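Drunham 读书会五月碰头会记录
记录人:还是我,大家凑合看 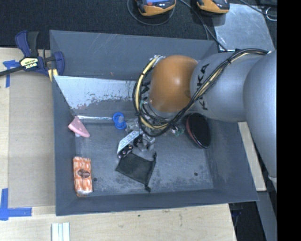 一、上次的尾巴
晚上七点过一点开始,Agnes Sutherland 主持。我先念了上次的记录,念到一半被 Evander 打断,说他当时讲的是“可以考虑换书”,没说“坚决要换”。行吧,已经改了,Evander Yule 同意换书的态度现在是“可以考虑”。

二、账
上次结余 1,408 元,这个月买书花掉 355 元,茶点没花钱(谢谢 Agnes 家的柠檬蛋糕,我吃了两块!)。Clodine 书店答应继续给我们打折,不过要提前一周报数,别再像四月那样临时打电话了,店员都认得我的声音了。

三、下一本读什么
这一项吵得最久。候选有三本:一本航海日记,一本讲腌菜的散文,还有 Moriarty 那套短篇集的上册。我个人很想读腌菜那本,理由就是馋。Evander 嫌短篇集字太小,Agnes 说可以借她的放大镜,然后两个人聊了好久的老花眼,我就没往下记。最后举手,短篇集胜出,腌菜排到七月。只读前 13 篇,后面的谁有兴致谁自己看。

四、换场地
现在这间屋子一到夏天就闷,窗户只能开一条缝。有人提 Stereck 街的茶馆,后院能坐,走过去大约 3 分钟。问题是晚上八点半打烊,我们哪次八点半散过?Agnes 去问能不能延半小时,问到了在群里说。在那之前照旧在这儿,怕热的自己带扇子。

五、零碎
借书登记本又找不到了,最后一个用的人请回家翻翻包。
新来的朋友想知道没读完能不能来,能来,我就经常没读完(别学我)。
朗读环节保留,每人念一小段就好,上回有人念了整整一章,嗓子都哑了。
Evander 下次带茶叶,我带杯子。

九点差十分散会,收椅子的时候又聊起了那本航海日记,Agnes 说她打算自己先买一本看看。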